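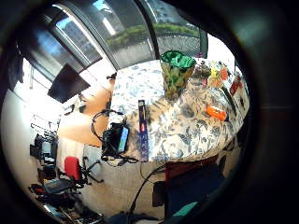
Handheld grippers for a small shop: buy two now or wait?

Geeta Tomar
We want to record people doing ordinary table jobs (tidying, moving a vase, that sort of thing) so we can train an arm we don't own yet. My boss has approved 2,353 dollars, a figure he seems to have found in a dream. Rostberg quoted me for 2 handheld units, nothing else included. Do I spend it all on those, or hold back until the arm budget lands in December?

Vibeke Norðdahl
Buy one. The second will sit in a drawer until you've worked out who has time to use the first. Put the rest into storage, spare cables and a proper mount for the screen. Cables die first — I went through 11 last year and still have my dignity, mostly. Also ask Rostberg whether the fingers fit the arm you're planning on. If they don't, you're buying fingers twice.

Aiman Purba
just get the Loka, its fine

Kristine Cabrera
Agree with Vibeke on the cables. I'd add a line for stuff to pick up. We set aside 100 dollars for props and blew through it on vases alone. Tablecloths you can bring from home, and your family will ask where they went. Get the quote in writing with the shipping on it, too.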